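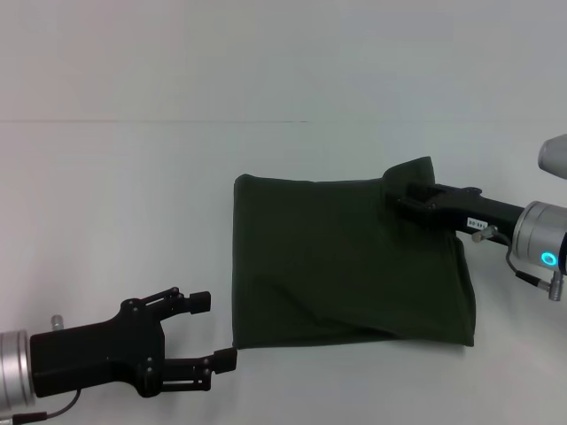
How often should I wash a new polishing cloth before I use it?
Twice, on a warm cycle, with no fabric softener. Softener leaves a film that ends up on your glasses.

Section 3: Folding and putting away

I fold my Govholm cloths the same way every time, and after years of doing it badly I'm pretty attached to the method (bear with me, it's quick!).

1. Clear a patch of table and lay the cloth down as a rough square.
2. Take hold of one corner and give it a little tug so the worst creases let go. Don't iron it.
3. Bring one side over to meet the other and smooth from the fold out to the edges.
4. Check the corners - they love to tuck themselves under - and pull out any that have curled.

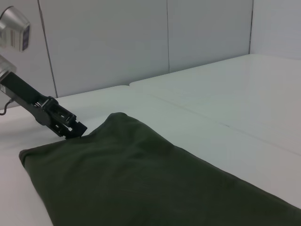
Dark green cloth, with a raised hump and a curled corner.

5. Press any humps flat with your palm, then fold once more and put the cloth in the Prerdale drawer box.

Note: The box holds 2 stacks. I tried squeezing in a third and the lid popped off every time I opened the drawer, so I gave up on that.

Caution: Never put a cloth away damp. If you tumble dry, keep it under 120 °F and take the cloth out while the drum is still turning down.

For stains, go to Section 4.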